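**Has anyone run the Ganmont sidewalk rover kit outdoors for real? Worth it for a campus?**

Posted by Perrine Charpentier in *Kits & Trial Units*
Tags: ganmont, delivery, outdoor-nav, returns

I have a Ganmont rover on a trial until the end of April and I need to decide whether we keep it. Looking for people who have used one outside a parking lot with cones in it.

Background, as short as I can make it. I look after internal mail for a mid-sized campus, meaning envelopes, lab samples that are allowed to travel, and an amazing number of keys. Ganmont's pitch is that the rover drives the route once with you walking behind it, then does it alone forever after. The kit is 4000 for the base and cargo box, and then 175 a month for what they call Route Care. I have asked two different people what Route Care does and got three different answers, one of them from the same person twice.

The run I care about goes straight over our main plaza to the big curved building. Pale concrete slabs, lawn to one side, no steps. I picked it because it looked like the easiest stretch we have, and I told my boss so, in writing.
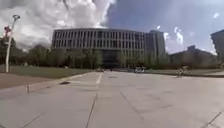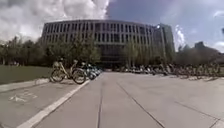

What happens on that stretch is that the rover does beautifully for the first part, gets out into the open, slows to the speed of a person looking for their glasses, and then announces "Position uncertain, please wait." We wait. Sometimes it resumes. Sometimes it goes a bit left, thinks better of it, and sends me a text message. The texts are very polite. I have 50 of them.

Along the narrow path behind the library, with bushes and trash cans on both sides, it never has a problem. So the route I was dreading is fine and the one I bragged about is a disaster.

Things I've tried:

- Re-teaching the route in the early morning and again after lunch
- Cleaning everything that looks like a lens, and one thing that turned out to be a screw
- The "Wide Area" switch in the app, which makes the icon blue
- Support chat, who asked me to re-teach the route

My questions:

1. Is this the unit, or is this just what they do?
2. Does the Goronix add-on mast fix it? It's extra and I would have to ask for the money with a straight face.
3. Has anybody managed to return one? The box is enormous and my office is not.

---

**Answer from Ayman Lamrani** (marked helpful)

It's what they do. I ran two of them for most of a year at an office park and could have written your post, minus the screw.

The Ganmont mostly finds itself by comparing what it sees nearby with what it saw on the teaching walk. Behind your library it has a wall here, a trash can there, a bush it has strong feelings about. Put it in the middle of a big flat plaza and everything solid is a long way off. Floor seams don't help it, at least not on the firmware I had. It was apparently never told to look down.

The other trap is parked bikes. If you have a lot of bikes near the building, and it sounds like a place that would, then the rover may be using them as landmarks. Teach it in the morning and by the afternoon half its landmarks have gone home. In the app go to Route > Layers > Seen Objects and look at what it has decided is permanent. Mine had learned a food truck. You can erase things in there with your finger, and you should be ruthless about it: leave it walls, curbs and posts.

What worked for me, in the order I'd try it:

Reroute along an edge. Have it follow the curb beside the lawn and only cut over near the end. It makes the trip longer and nobody getting a key delivered will notice. This alone got rid of most of my stops. One warning: if that edge is also where people ride, don't put a slow box with a flag on it in their way. Ask whoever is in charge of the paths first. I did it second, and had a meeting about it.

Slow down the teaching walk. The manual says "normal walking pace" and whoever wrote it has a very relaxed idea of normal. Stop for a few seconds every so often while you're out in the open.

Turn Wide Area off. It widens the search and makes the thing more confident about being wrong. You're better off with it texting you.

On the mast: yes, it helps, and I resent saying so. Goronix sells it as a positioning upgrade and under open sky it held the line well. Close up to a tall building it got vague again, so you'd want both that and a decent clean map for the last bit. If you have only the one plaza, try the edge route first and see if you still want to ask for money.

Route Care, as far as I could work out, is map storage, updates, and somebody in an office looking at your failed runs. They did look at mine. They suggested I re-teach the route.

---

**Answer from Anong Chuensuk**

We have the Gunell and it's great, never looked back. Bigger wheels too. Just get the Gunell.

> *Comment, Perrine Charpentier:* Does it cross open areas okay?
>
> *Comment, Anong Chuensuk:* Ours is indoors

---

**Answer from Chin-lung Shih**

Only answering number 3. I returned one. You need the original box and both foam halves, and they mean both. The trial clock runs from when it ships, so check the label and not the day you opened it. Take the battery out and send it separately using the form they'll email you. If the form doesn't come, ask for it by name, it's called the Loose Cell Form. Refund took a while but it was all there except the teaching fee, and that is on page 2 of the agreement in the small gray type.

I'd also download your maps before you cancel. Once the account closes they're gone, and if you end up back with Ganmont later you'll be out walking behind it all over again.

> *Comment, Perrine Charpentier:* Thank you both. Erased a great many bicycles from Seen Objects last night, also what I think was me. Edge route gets tried tomorrow at 7 a.m., once I've talked to the paths people. I have one foam half. Looking for the other.
>
> *Comment, Ayman Lamrani:* Check under the charging dock, it's shaped like packaging because it is packaging. I used mine as a footrest until month four.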